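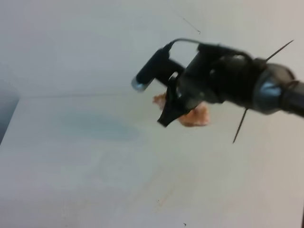 # Clemness to Sell Bagged Sponge Offcuts From Its Vanville Workroom

VANVILLE – Clemness, a maker of household sponges and soft cleaning pads, will begin selling bagged offcuts to schools, craft groups and upholstery hobbyists in April. The bags will go by the name Antal and will be packed at the company's Vanville workroom.

Offcuts are the small, uneven pieces left over after pads are cut to size. Until now Clemness has sold most of them in bulk for use as filling. Customers who visited the shop in Plallby kept asking for smaller amounts, and the company ran a trial there over the winter. It sold 225 bags.

"People wanted them for stamping paint, padding chair seats, lining drawers, all kinds of things," said Erzsébet Illés, product manager at Clemness. "A teacher bought six bags and came back the next week for more. We had been selling this material by the truckload and hadn't thought much about it."

Each Antal bag holds 46 ounces of mixed pieces and will cost $7. Shapes and sizes vary from bag to bag. Pieces with a scouring layer are taken out before packing, along with anything smaller than a thumbnail. Bags are closed with a paper label that can be removed and recycled separately.

The offcuts are sold as craft and filling material. They are not meant for washing dishes or for use with food, and they should be kept away from children under three. Paint and glue will stay in the pieces after use, so the company suggests setting aside a separate container for used ones.

Clemness has cleared one end of the workroom for sorting and packing. Béla Kozma, who runs the workroom, said packing will take place on Wednesday mornings to begin with.

"We'll see how the first month goes," Kozma said. "If orders pick up, we have room to add a second morning."

Antal bags will be available at the Plallby shop and by mail order. Schools and community groups can order a carton of 12 for $72, with pickup in Vanville at no charge. Orders placed before the first packing day will be filled in the order they are received.

**About Clemness**

Clemness makes sponges, pads and cloths for home use. The company has 87 employees at its sites in Vanville and Plallby.

**Press contact**

Nayeli Zavala, Clemness, Vanville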